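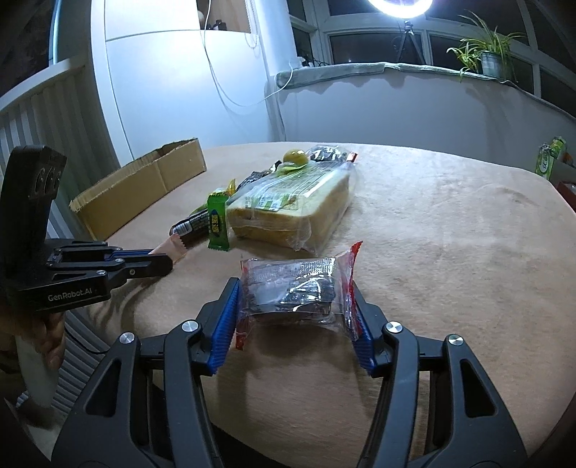

Test grippers on shopping, not on blocks

I have spent most of September comparing grippers, and I have come to dislike the wooden block. Nearly every comparison I read starts with one. It is rigid, it has flat sides, it weighs the same every time, and any two fingers that close in parallel will pick it up. Then the gripper goes to a customer who packs food, and the trouble starts.

My view is that the first object in any trial should be a snack in a thin wrapper. The two hand-held grippers on our table both have blue pads on the fingers, and the ridged ones closing on a clear packet with red edges show the problem well. The pads press at the crimped ends. The film in the middle can move and the contents can shift inside it. A block tells you none of this.

Anežka Ševčík, who ran the Surngate trial with me, disagrees in part. She wants a rigid object in every set so that results can be compared between sites. I accept that, as long as it is one object among many. Our set for the Pešek fingers had 9 items and 300 attempts, and the block took up far too many of them. We got 236 clean lifts, a figure that looked good in the report and told the buyer very little. Most of the misses were on soft packets, and you had to read to the second page to find that out.

Sliced bread is the other thing I would insist on. A loaf in a plastic bag punishes a heavy grip, and you can see the damage afterwards without any instrument. It also makes people think about where the fingers go. With a Bosten arm we wasted two afternoons tuning force when the real fault was the approach angle.

I would also leave the table a bit awkward. A fuzzy cloth is a fair test, as small packets lie on it differently than they do on a bare bench, and so is a flattened cardboard box with one flap up at the back. Lay a flat sachet down near something upright and see whether the fingertips can get at one without knocking the other.

The usual objection is that snacks are not repeatable. Packets crease, and the tenth lift is not the same as the first. That is true. Buy more packets, change them on a fixed count and write the count down. Vesura's controller logs every close and release, so there is no excuse for not knowing how worn an object was when a lift failed.

Poppy Marsden has asked me for a standard shopping list before the next round. I will send her one, with the block at the bottom.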